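Retirer des auréoles sur un plan de travail gris mat

Posté dans Maison > Cuisine > Entretien -- 1 972 vues

pillgate_sud
Bonjour à tous. Nous avons depuis septembre un plan de travail gris, mat, de la gamme Nitilberg. Le vendeur a parlé de « composite », je n'ai pas plus de précision. Il y a maintenant des auréoles claires près de l'évier et une trace grasse là où je pose la bouteille d'huile. J'ai essayé le liquide vaisselle, puis le vinaigre blanc dilué. Avec le vinaigre j'ai l'impression que c'est devenu pire, mais je ne suis pas certain. Est-ce que quelqu'un connaît une méthode qui ne fait pas briller la surface ? Le plan a coûté presque 600 euros et je voudrais ne pas l'abîmer. Je vous remercie par avance.

3 réponses

Fukell
Bonjour. Je ne suis pas francophone d'origine, excusez mes fautes. J'ai travaillé quelques années dans la pose de cuisines et je vais essayer de répondre dans l'ordre.

D'abord, arrêtez le vinaigre. Sur certains composites il ne fait rien, sur d'autres il attaque la charge minérale et laisse une zone plus claire. Tant que vous ne savez pas le matériau exact, il vaut mieux éviter tous les acides, aussi le citron et l'anticalcaire. La référence est normalement écrite sur la facture ou sous le plan, à l'intérieur du meuble d'évier.

Ensuite, il faut vider complètement la zone que vous traitez. Un fruit, un sachet, une canette, tout cela on le laisse traîner et on nettoie autour, et c'est comme ça que les ronds apparaissent.
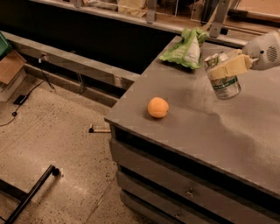 Pour la trace grasse
Mélangez du bicarbonate avec un peu d'eau, la pâte doit rester épaisse. Vous l'étalez sans frotter, vous couvrez avec un film alimentaire et vous laissez toute la nuit. Le matin, rincez à l'eau tiède et séchez avec une microfibre. Parfois il faut répéter deux ou trois fois.

Pour les auréoles près de l'évier
C'est probablement du calcaire. Posez un chiffon bien chaud et humide pendant 7 minutes, puis essuyez en mouvements larges, jamais en petits cercles -- les petits cercles polissent le mat et après on voit une tache brillante. Faites toujours un essai dans un coin caché.

shetty
Moi éponge magique et c'est réglé, 80 centimes pièce au supermarché.

Fukell
Attention avec l'éponge magique, elle est un abrasif très fin. Sur une surface mate, elle peut laisser une zone satinée et cela ne se rattrape pas facilement.

pillgate_sud
Merci beaucoup pour la réponse détaillée. J'ai trouvé la facture, il est écrit « stratifié compact ». La pâte est posée depuis ce soir, je reviens dire le résultat.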